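5.2 Unintended contact during the separation task

The most serious fault in our trials was not a wrong choice of block. It was contact of the finger with a block that the instruction did not mention. In the Gretano set we ran 3,570 episodes, and 896 of them were stopped early by the force limit. We looked at the stopped episodes one by one and sorted them by cause.

In 65 episodes the finger came down on the edge of a block and pressed it against the board. The arm at Narkside stopped as it should, but the block stayed under the tip and the operator had to release it by hand. These cases are few, yet we treat them as a safety matter, for the operator must reach under the tool. They were most frequent when two blocks of one colour stood close together and the finger was near them.

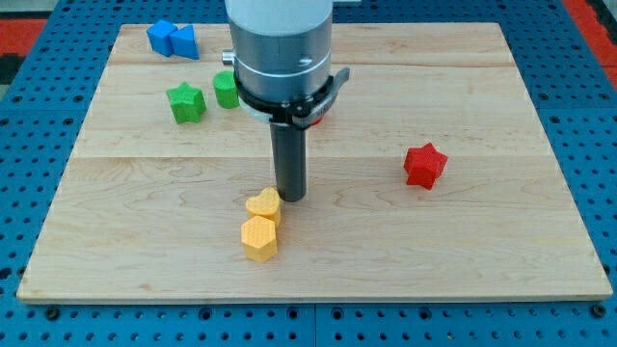
Figure 3. The tabletop with the cylindrical finger above the wooden board. The yellow heart and hexagon are close together near the tip, while the red star stands alone on the right.

5.3 Cause of the fault

The policy gives only motion in the plane, and the height of the tip is kept by a separate controller. When this controller was restarted after a stop, it lowered the finger at the last known position and did not check whether a block was there. The same error is reported by Karamanlidis for a smaller arm. We now lift the tool first and ask the operator to confirm that the place below is free. Since this change in December we have not seen the fault again, but the Zullidville set was not yet repeated with the new controller.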